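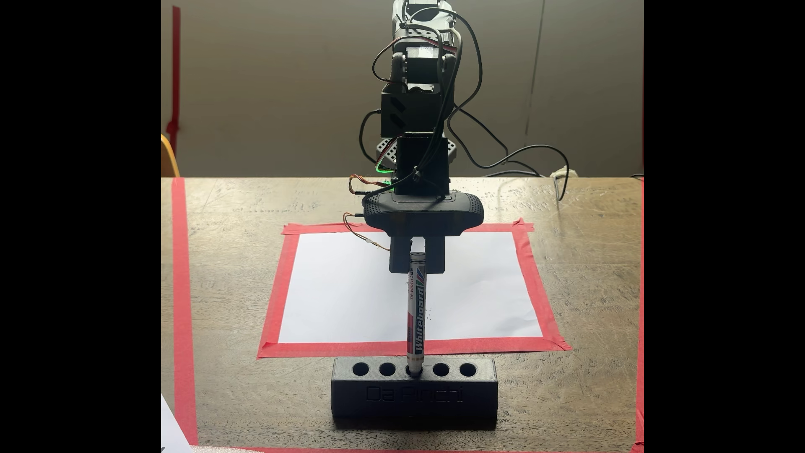

Drulix D-2 parallel gripper, two months on the bench

I paid for this one myself, $365 plus freight, so you can take the complaining as sincere.

For anyone new to the page, I run a hobby-class servo arm on an old wooden table in Cillstead and I teach it to do things a toddler would get bored of. The arm is the usual printed-bracket-and-bus-servo affair. The gripper it came with was a scissor thing with the clamping force of a damp envelope, and I've spent the better part of a year replacing it with other people's ideas of what a gripper ought to be. The Drulix D-2 is the latest. Before it I had the Bernon Compact on there for long enough to form opinions, so this is half a review of one and half a grudge against the other.

The box

Arrived on 28th June in a carton big enough for a toaster. Inside: the gripper body, one pair of flat fingers, a servo cable, an adaptor plate, a bag of 16 screws and a folded sheet of instructions that starts at step two. I never found step one. I assume it was "buy the gripper" and they felt it was covered.

Build quality is good for the money. The body is printed, but printed by somebody who cares, and the two fingers ride on a rail with no sideways slop that I could find with my thumb. The Bernon had a fair bit out of the packet and acquired more as a sort of hobby. The Drulix fingers meet flat along their whole length too. On my Bernon they met at the tips first and then thought about it.

Fitting

The adaptor plate is meant to suit "most common wrists". Mine must be an uncommon wrist. I filed two of the holes into slots and it went on square after that, and İlker Tatlı, who has the same arm, did precisely the same thing with a drill and a lot more swearing. If you own a printer, skip the plate altogether and draw your own. The hole spacing is on the back of the instruction sheet, and it's correct, which can't be said for the drawing of the cable.

Ah, the cable. It's too short. It reaches the first servo beautifully and then it's all over. I now have an extension in line with a connector dangling near the wrist, and the loom on this arm was already the sort of thing you'd expect to find behind a pub television. Give it big loose loops. I tried tidying everything in tight with cable ties and the wrist joint promptly ran out of travel on one side, with a noise I'd rather not hear again.

Clearance for a wrist camera is fine. I have mine slung just under the wrist, above the fingers, and the gripper body sits low enough that the view straight down between the fingertips isn't blocked. The Bernon had a raised motor hump exactly where you'd want to look, so half of every picture was hump.

The marker test

Every gripper that comes through here gets the same treatment: pick up a whiteboard marker, carry it over a taped-down sheet of paper, and put it in a hole in a pen holder. The holder is a printed block with five holes in a row and "Da Pinchi" raised on it in letters I was extremely pleased with at the time. The target is the middle hole. The marker is an ordinary slim one, says TIP WIDTH 2MM on the barrel, and it's a nastier object to hold than you'd think. It's round and smooth, and if you grab it well away from the business end it turns into a long lever that amplifies every mistake the wrist makes.

Flat fingers on a round barrel give you two thin lines of contact. The first thing I wanted to know was whether the D-2 could hold the marker upright without it swinging like a gate, and for straight up and down moves it does that well. The grip is firm, the fingers stay parallel under load, and when the tip nudges the rim of the hole the marker stays put more often than it pivots. With the Bernon it pivoted if you looked at it.

Tilted approaches are where you start to earn your money.
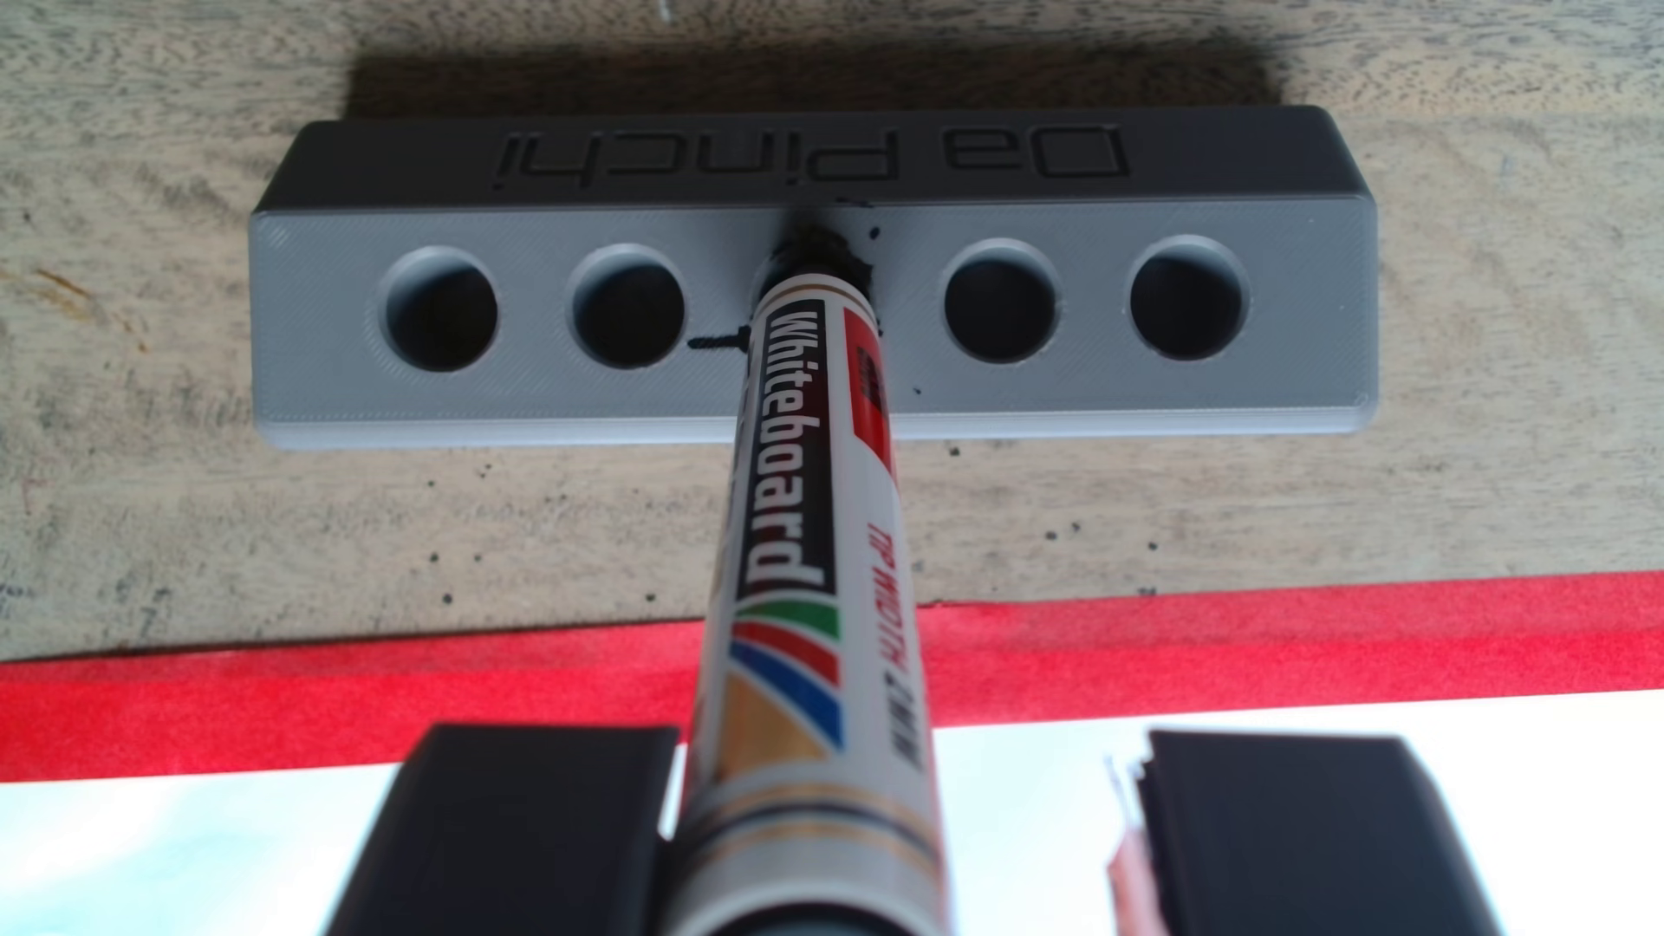

Come in at an angle and the tip catches the near side of the rim, the wrist keeps pushing because the wrist is an idiot, and all of that force tries to roll the barrel out sideways. The Drulix will hang on through a modest amount of this. Past a certain point the marker creeps round and you've got a new angle that your controller knows nothing about. A V-groove in the fingers would sort it. Drulix sells a pair with V-grooves as an extra and I think that's a bit rich, given that the catalogue photo shows it holding a pen.

I ended up sticking a strip of thin rubber on the inside faces. Cheap bicycle tube, glued, trimmed with a blade. It improved things out of all proportion to the effort. Ozan Dağdelen uses the grippy stuff you line drawers with and reports the same, though his peels and mine hasn't so far.

What the rubber doesn't fix is depth. None of these cheap grippers tell you how hard the thing in their fingers is being pushed back at them, so finding the bottom of a hole is a matter of watching the servo current and guessing. The D-2 does at least report current cleanly. On the Bernon the number wandered all over the shop even with the fingers shut on nothing, and I gave up plotting it.

Force, and the lack of it

The sheet claims it will lift up to 500 g. I believe it, for a box with flat sides. I had a full tin of something in there and it was perfectly happy. For anything round and slippery I'd plan on a lot less, and I wouldn't leave it holding that tin while you go and put the kettle on. The servo gets properly warm if you ask it to squeeze hard and stay there. There is a hold-current setting buried in the config tool which drops the effort once the fingers stop moving, and it should be on by default. It's off by default. It's on the third page of settings under a heading called Miscellaneous, next to the colour of the status light.

Software

The D-2 speaks the same bus as the rest of my servos, so it took an ID and joined the chain without a fuss. Opening and closing are a single position value. The scaling is not linear at the wide end, something to watch if you're recording moves by hand and playing them back, and I lost an evening to a gripper that was convinced it had let go when it had only relaxed a bit.

The Drulix config program itself is grey, small and only available for one operating system. I used it once to set the ID and the hold current and have not opened it again. The Bernon program was prettier and wanted me to make an account. For a gripper.

I also ran it for a week off an Akbulut controller board that İlker lent me, in place of my usual one. Response was noticeably snappier and the fingers stopped doing their little shiver at the end of each close. So the shiver was my board all along, and I owe the Bernon an apology on that one point. I'll write it a card.

Wear and repairs

One of the rail screws backed itself out early in July and I found it on the table under the arm. Threadlock on all of them now. The plastic finger mounts show a bit of polish where they slide and nothing worse. Spare fingers are sold in pairs at a sensible price and the files for the stock shape are on the Drulix site, so you can print your own if you're patient about orientation. Lay them flat. I stood the first set on end and they came apart along the layers the first time the arm misjudged the tabletop.

Who should get one

If your arm has a floppy stock gripper and you mostly handle blocks, boxes and small tins, buy it and enjoy yourself. For pens, tubes, dowel and the like, add the price of the V-groove fingers to your sums before comparing it with anything else, or have an old bike tube handy. If you need true force feedback you're shopping in a different aisle and your wallet already knows.

I'd pick it over the Bernon Compact for everything except looks. The Bernon has a lovely rounded shell and came in a drawstring bag. I keep the bag on my desk. It has the Drulix spare screws in it.

Pros: straight rail, firm grip, clean current reading, room for a camera.

Cons: short cable, the adaptor plate, V-grooves cost extra, hold current hidden under Miscellaneous.

Score: four out of five, with half a point withheld until somebody posts me step one.

Edit: a couple of people have asked for the slotted plate. I've redrawn it properly with an extra 3 mm of meat around the holes, and the file will go up on the downloads page once I've printed one and checked that it fits a wrist other than mine. Ozan has volunteered his.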